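3.2 示范数据的采集

本文的训练样本全部由人工遥操作获得。任务为桌面取放：操作者控制机械臂从一个容器中取出目标小物体，并放入另一容器或盘中。每次采集称为一个回合，自操作者按下开始键起记录，至物体释放、机械臂回到初始位姿时结束。记录内容包括关节角、夹爪开合量、末端位姿以及相机图像，各路数据以统一时钟打上时间戳，写入同一个文件。采集软件为自行开发的Tellum，运行于与机械臂控制器直连的主机上。

工作台面以牛皮纸覆盖，纸上用蓝色胶带划分单元格，作为布置物体的参照。胶带由人工粘贴，线条并不严格平行，单元格大小亦有差异。本文未对其作进一步校准，原因在于网格只用于安排初始布局，不参与坐标计算；策略网络的输入中不含单元格编号，物体位置须由图像推断。相机外参另行标定，标定误差的影响在第5节讨论。
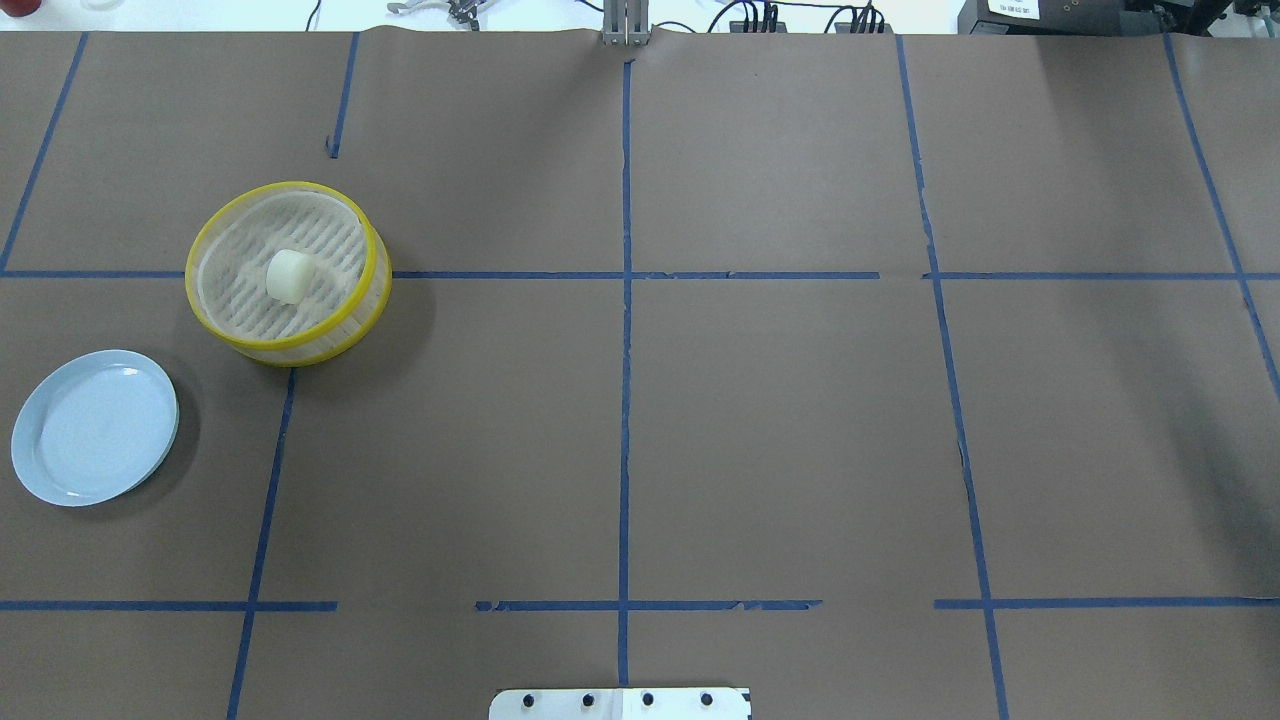

图2 采集工位的台面布置。台面上有带黄色边沿的网状容器、容器内的白色小物体以及浅蓝色圆盘。

初始布局由脚本随机生成。脚本给出容器与盘所在的单元格，操作者据此摆放，格内的偏移与朝向不作规定，物体允许压在胶带线上。这一做法保留了人工摆放带来的自然扰动。预实验中曾要求物体严格置于格心，所得策略在物体偏离格心时抓取位置明显滞后于实际位置，故在正式采集中取消该限制。

正式采集共得2000个回合，由4名操作者分担。每名操作者在开始前完成统一的练习，练习回合不计入数据集。每完成200个回合更换一次目标物体与容器的组合，以避免网络将外观与特定动作绑定。回合结束后由操作者当场标注成功或失败，再由Brigitta Lüthi对全部录像复核；两者标注不一致时，以复核结果为准。失败回合未予删除，而是单独存放，用于训练4.3节所述的终止判别器。

数据清洗分两步进行。第一步剔除时间戳缺失或图像丢帧的回合；第二步截去每个回合首尾机械臂静止的片段。静止片段若不处理，行为克隆所得的策略容易在起始位姿停留，对小样本训练尤其不利。轨迹随后重采样至固定频率，夹爪开合量归一化至[0, 1]区间，末端位姿以相对于基座的坐标表示。

为考察样本量的影响，我们从清洗后的数据中分层抽取两个子集，分别含200和800个回合，记为Sultana-S与Sultana-M，完整数据记为Sultana-L。分层依据为容器所在单元格及操作者编号，使各子集在空间分布与操作风格上与完整数据保持接近。三者共用同一验证集，验证集中的布局不出现在任何训练子集中。除训练步数按样本量调整外，其余超参数均保持不变，具体取值见附录B。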